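Flirex Memory Cell: Refurbished, With Setup and Care Notes
Sold by Resico. Listing text by Piret Laur.

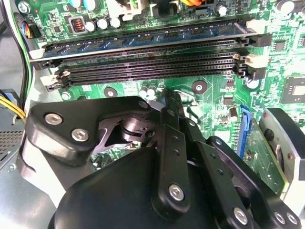 The maker's leaflet says the Flirex will fit memory modules into any desktop computer "straight from the crate." I have set up enough of these to doubt the leaflet. It is a decent two-finger gripper on a decent arm, with a small wrist camera, and it will do dull bench work all day if somebody spends a morning on it first. If you have no one to spend that morning, buy something else.

What you get
Arm, base plate, gripper with parallel finger links, wrist camera, controller, one spare set of links, hex keys, a 60-page manual. The unit on sale has 1,827 hours on the meter. The bench is not included, and neither is the Nesto fixture shown in the maker's leaflet. We think the fixture is overpriced. Two stops bolted to a flat plate hold a computer case just as well.

Setting it up
Bolt the base down before you power anything. Clamps creep. With the arm parked, check every hex screw on the gripper by hand, starting with the two on the mounting bracket. The ones on the lower links work loose first and are the easiest to forget.

Teach the slot positions from a real board, in the case you plan to use. The leaflet suggests teaching from the drawing. Rimantas Lapiņa tried this in our shop and spent the rest of the day wondering why the fingers kept stopping short of the latches. Boards sit a little differently in every case, and the side wall and power wires take up room that no drawing shows. Tie loose wires back and run the whole path at the slowest speed with one hand on the stop button.

Open the latches before the arm brings a module in. The maker claims the fingertips can do this. Sometimes they can. We do it by hand and have stopped arguing.

Force limit
Leave it low. The factory value is set for a board lying on a hard bench. A board in a case is held up on standoffs and bends between them when you push, so a setting that looks gentle on paper may not be gentle at all. Start at the lowest step and raise it one step at a time with a scrap board. Write the final number on the controller lid.

Regular care
Wipe the camera window every morning with a dry lint-free cloth. Most "vision faults" we get called about are a smudge.
Check the screws weekly.
Look at the link pivots every 21 working days. If you can feel side play at the tips, change the links as a set.
Grease the pivots sparingly. The manual shows far too much, and the extra ends up on somebody's motherboard.
Rerun the position check after any bump, even one that seemed like nothing.

Repairs
Links and fingertips are shop jobs and take less than an hour. The pivot hub is not. Send the gripper back to us, or to Kalniņš if they are closer to you; they know the older models well. Please do not open the gripper housing to "have a look." We charge for putting it back together.

Is the software update worth it?
I would wait. It promises to find empty slots without any teaching. On our bench it did well with one board and badly with the next, and going back to the old version cost us an afternoon. We ship with the old version installed. The update is on the memory stick in the box if you want to try it.

Spare link set: order no. 49
Shop closed for the first half of August. Orders placed then go out when we are back.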